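首页 | 社区 | 园圃 | 厨房 | 往期通讯 | 订阅

Fellelwood 园圃通讯:冬季储藏与春季配种安排

十二月的通讯照例先讲储藏,再讲来年的种子。今年的收成记录已由 Jui-lin Mak 整理完毕,根茎类入窖共 1,860 公斤,去年同期是 1,556 公斤。增加的部分主要是胡萝卜和甜菜,土豆与去年持平,洋葱略少。南坡那两畦洋葱七月受了霜霉病,收得早,个头偏小,已经先分给各户吃掉了,没有入窖。

地窖

北侧地窖的通风口十月换过,新的百叶可以从里面调节。夜里外面低于零下五度时请把百叶关到一半,白天再打开。温度计挂在第二排架子的立柱上,理想读数在二到四度之间。上个月有几天到过七度,靠门的一箱土豆发了芽,已经挑出来。

胡萝卜仍然用湿沙分层放。沙子捏在手里能成团、松手会散,就是合适的湿度。取用时从最上面一层往下拿,拿完把沙抹平,不要从中间掏。甜菜的叶子请拧掉,留两指长的叶柄,不要用刀切,切口容易渗汁,放到一月就软了。

苹果单独放在东侧小间,不要和土豆、胡萝卜同室。苹果放出的乙烯会让胡萝卜发苦,土豆也会提前发芽。早熟的几箱请在一月底前吃完,晚熟的可以放到三月。每箱外面贴了品种和入库周次,换箱的时候请把标签一起移过去。

樱桃萝卜与叶菜

拱棚里的冷季叶菜长势正常。菠菜、野苣和芥菜可以继续采外叶,每株留下中心的四五片。下过霜的早晨请等叶子化开再采,冻着的时候一碰就断。棚膜西角有一道裂口,Hervé Guillot 已用胶带补上,春天再换整幅。

樱桃萝卜最后一茬播得晚,根膨大得慢,有些户反映只长叶子。这和光照有关,也和间苗不够有关。明年最后一次播种提前两周,间距从三厘米改为五厘米。萝卜叶可以吃,洗净切碎,和蒜一起下锅炒,或者煮在土豆汤里。 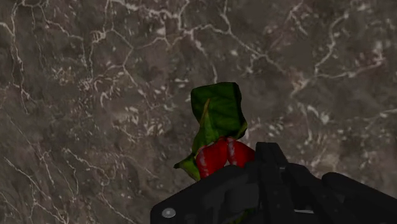
种子订购

春季种子统一向 Rodberg 订购。番茄今年保留四个品种,去掉了反映裂果较多的那个大果型。新加一个矮生的 Cuervo 辣椒,生育期短,适合我们这里的夏天,先种一畦看看。豆类用自留种,Ysaline Rey 家里存着,开春做一次发芽试验,发芽率低于七成的就重新买。

需要个人单独加订的,请在公告板的表上写清品种、数量和户号。订单截止到本月最后一个星期日晚上 9 点,之后不再加。去年有人在截止后口头补订,结果漏了两包欧防风,大家都不高兴。欧防风的种子放不住,隔年的发芽很差,请只订当年用得完的量。

堆肥

三号堆已经停止加料,翻过两次,现在盖着旧地毯,四月可以用。厨余请倒入四号堆,每倒一桶盖一层干叶子。干叶子在栅栏边的铁丝笼里,现在还很满。柑橘皮可以放,切小一点就行。肉骨和熟食不要放,秋天招过老鼠。

Aurélien Bouvier 提醒,四号堆旁的水管已经关阀放空,请不要去拧龙头。浇拱棚的水暂时从工具房里接,水壶用完倒扣放好。

与 Jastholm 的交换

Jastholm 园圃愿意用蒜种换我们的甜菜。他们的硬颈蒜比我们的抗寒,瓣大,剥起来也省事。蒜种本来应在十月下地,现在土还没冻实,如果这周能送到,可以赶在上冻前种进北墙下那一畦,种后盖厚一点的稻草。赶不上就留到早春,头会小一些。想一起去取的请联系 Kiyoshi Oda,车上还有两个座位。

工具

工具房的两把草叉木柄松动,已送修。剪枝剪请各户用完擦干上油再挂回去,墙上画了轮廓,按轮廓挂。磨刀石移到了窗台上。借走手推车的那一户请在本周内还回来,修剪苹果树时要用。

苹果树的修剪定在二月,具体日子看天气,下期通讯通知。

读者留言

老沈:樱桃萝卜只长叶子的就是我家。间苗我舍不得拔,明年听话,五厘米。

园西七户:请问甜菜入沙之前要不要洗?我洗过了,现在有点担心。
Jui-lin Mak 回复:不要洗,抖掉土就可以。已经洗过的晾干表面,放在最上层先吃。

Ysaline Rey:自留豆种里有两罐没写年份,谁放的请告诉我一声。

阿敏:萝卜叶煮土豆汤试了,最后加一点醋更好。

相关文章
· 拱棚越冬叶菜的采收方法
· 湿沙储藏胡萝卜:常见问题
· 硬颈蒜与软颈蒜的区别
· 十一月通讯:落叶收集与地窖清扫
· 自留种豆类的发芽试验怎么做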